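Miria Desk Arm Kit, Rev 2

Desktop arm kit for home benches and shared workshops. Designed by Margarida Figueiredo, sold by Tovix.
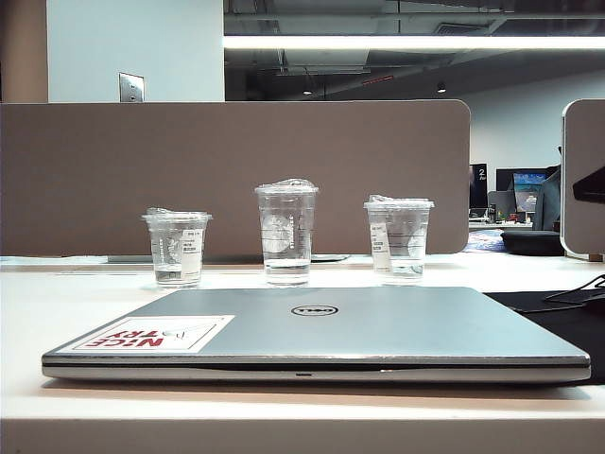
The kit bolts or clamps to any flat top and runs from a laptop over USB. Assembly takes one evening, plus a calibration pass once the base is fixed. Rev 2 replaces the belt-driven shoulder with a geared one and moves the cable exit to the rear of the base – existing Rev 1 brackets still fit.

Specifications
Payload at full reach: 300 g
Service interval, shoulder gear: roughly 1000 hours
Control board: Falcão
Software: Hisa, Linux and Windows
Power supply: included, with US plug

In the box
Printed and machined parts, servos, control board, clamp set, hex keys, spare horn screws. Laptop not included.

Notes
Set the soft limits in Hisa before the first powered move. Keep drinks and open liquids outside the swing radius; the base is not sealed. Thin desktops flex under fast moves – lower the acceleration setting or add a backing plate under the clamp.

Rev 1 owners can order the shoulder gear separately. Orders placed in December ship in January.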